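The Round Table

Kelly Sampaio had been at Trekent for three weeks when they gave her the job of clearing the ground floor. The lease on the building ended in October and the people taking it over wanted it with nothing in it, down to the extension leads.

Benedito Lins handed her the inventory. It ran to 281 lines. Most of them were chairs.

"Gudrun wrote it," he said. "If it doesn't make sense, ring her."

"Doesn't she work here?"

"She did. She started the place."

Kelly went through it with a pencil. She began under the balcony and worked her way out across the floor, ticking and crossing out. The fluorescent lights had been on since seven. Other people were still working and she went round them. By eleven she had found everything on the first four pages except a hat stand, and she had stopped for a biscuit.
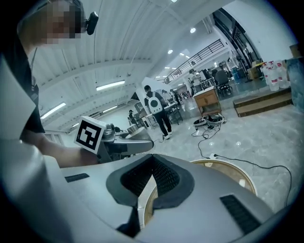
Line 292

The last page had been added later, in blue biro, and the numbers jumped. Line 292 said: Round table. Not ours. Ask.

She found the table easily enough. It had a light wood top with a sheet of glass over it, and people used it every day. There were leads all over the floor beside it. She asked Benedito whose it was and he said he had always thought it was the landlord's. She asked Cauã Vieira, who had been there longer, and he said he thought it belonged to a woman called Kirsten.

"Kirsten who?"

"She had the café next door. Before it was the phone shop."

Kelly rang Gudrun Hedlund at lunchtime, standing outside by the bins. It rang for a long time.

"The round table," Gudrun said. "Yes. That's Kirsten Charbonneau's. She lent it to me the first winter. I had a telephone and one chair, and she came in with that table on a sack truck and said I couldn't have people round to eat off the floor."

"Does she want it back?"

"I should think so. It was her mother's. I was supposed to return it when we bought our own."

"When was that?"

"We never bought our own," said Gudrun.

Kelly wrote this down. She asked if there was an address, and Gudrun said there was one in a book somewhere and she would have to look. There was a sound of drawers. Then Gudrun came back and read out a house number, 33, and a street on the other side of the river.

"Is the glass still on it?" she asked.

"Yes."

"Good. That was my idea. I didn't want to be the one who put a ring on it."

Kelly went back in. She would have liked to measure the table then and there, but it was in use, so she stood by the wall and waited.
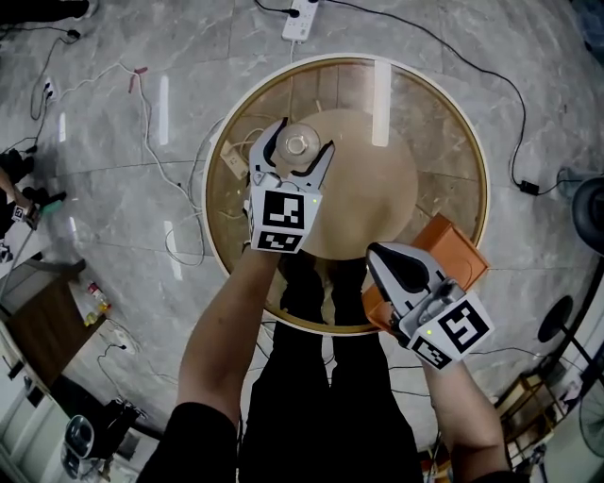 She filled in the rest of page five while she stood there. When the table was free she got the tape measure out of her bag, measured the top and then the nearest doorway, and wrote both numbers on the back of the inventory. It would go through on its side if the glass came off first.

Benedito was at his desk. He had a quote from the removal firm, Bandano, and was reading it with his hand over his mouth.

"They want 4000 for the lot," he said. "Is the table on there?"

"It shouldn't be. It isn't ours."

She told him about Kirsten Charbonneau. He listened, and then he got up and looked across at the table for a bit.

"I had my interview at that," he said. "I spilt coffee on it."

"On the glass, though."

"On the glass, yes."

He crossed it off the quote and said she could have the van on the last afternoon if Cauã would drive.

That evening Kelly wrote to the address. She did it by hand, as she had no number to ring. She said who she was and that they had a table of Mrs Charbonneau's and were sorry to have kept it so long. She gave the measurements in case there was a difficulty with the stairs.

The answer came nine days later, on a card with a heron on the front. Mrs Charbonneau said she was in a flat now and had room for it if she moved the sewing machine. She remembered Gudrun very well. She wanted to know whether there was still a K scratched on the underside, near the middle, where she had done it with a fork when she was six and been sent to bed.

Kelly took the card downstairs and put her pencil behind her ear. She got down on the tiles and slid under the table on her back, holding up her phone for a light.

"What are you doing?" said Cauã.

"Looking for a K," she said. "Mind the cable."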